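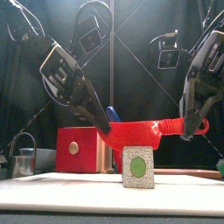 Two arms holding one object: the planner gives a good path, but the controller fights itself

Posted by magagula_k in Motion and Control
Tags: bimanual, impedance, planning, time sync

Hello to all. I am working on a two-arm setup and I have a problem which I can not solve by reading the manual, so I try to describe it well.

The task is to hold a red plastic pitcher on its side, with the right gripper on the handle and the left fingers at the open end. After this both arms should move it together over the table, at a constant height, without touching the objects below. The path comes from the Natemeck planner. I plan for the pitcher as one body and then compute the pose of each gripper from it. In simulation it is perfect.

On the real arms the motion starts well, but during the move the force on the left wrist grows slowly until the safety limit stops everything. The log says:

hold_monitor: internal force above limit (arm=left, axis=x)
hold_monitor: stop requested, code 127

Each arm alone follows its path without a problem. I already did these things:

- calibrated both wrist cameras again
- made the speed lower (the error comes later, but it comes)
- made the stiffness of both arms lower, then the pitcher hangs down at the left side

Both arms run in position mode with a small compliance on top. The left driver and the right driver are two separate processes. Is this a planning problem or a control problem? I would prefer not to change the grasp, as the handle is the only place where the right gripper holds well.

Thank you for your patience with my English.

Saturnino Arroyo

Your English is fine, and the description is better than most of what we get.

I think it is control. You have a closed chain: arm, pitcher, arm. If both sides are stiff in position, every small error between them becomes force in the plastic. The planner can not see this, and in simulation your two bases are exactly where the file says they are. On a real table they are not.

What I would do, in this order:

1. Make one arm the leader. The right one, as it has the handle. Keep it in position mode.
2. Let the left arm follow. Stiff in the vertical direction and in rotation, soft only along the line between the two grippers. You lowered the stiffness in all directions, so of course the pitcher went down.
3. Compute the target of the left arm from the measured pose of the right arm, not from the planned one.
4. Check the transform between the two bases. Calibrating the wrist cameras does not correct it if you never wrote the result to the base file. Put both fingertips on the same point of the table and compare what each arm reports.

Also write the relative pose of the grippers to the log while holding. If it changes along the path while the commanded one stays constant, you have the answer without any force model.

One caution for step 2. With fingers only resting on the open end, a soft direction along that line means the left side can slide off. Add a small constant push toward the right arm. I use 2 N for light plastic objects, but start lower and look at the result.

staston_dev

Just use a stronger gripper or increase the limit. We had the same stop on our cell in Flodcombe and after we put a bigger number in the config it was gone.

Saturnino Arroyo

Please do not increase the limit before you know where the force comes from. The handle is the part which will break.

magagula_k

I come back with results, maybe they help another person.

Step 4 was half of the problem. The two arms disagreed by 7 mm at the same table point. The calibration was correct, but my launch file loaded the old base file. I am a little ashamed.

After this correction the force was still growing, only slower. The rest was time. Both drivers read the same trajectory, but each started its own clock when it received the first point, and the right one started 54 ms later. Now I send one start time to both processes and they wait for it.

With the leader and follower as you described, the force stays flat and code 127 does not appear anymore. I changed nothing in the planner except the collision margin around the pitcher, because it hangs lower than my simple cylinder model and I did not want it to meet the wooden box or the cube. I still have a small vibration at the end of the path when the leader stops. I will open another topic for it.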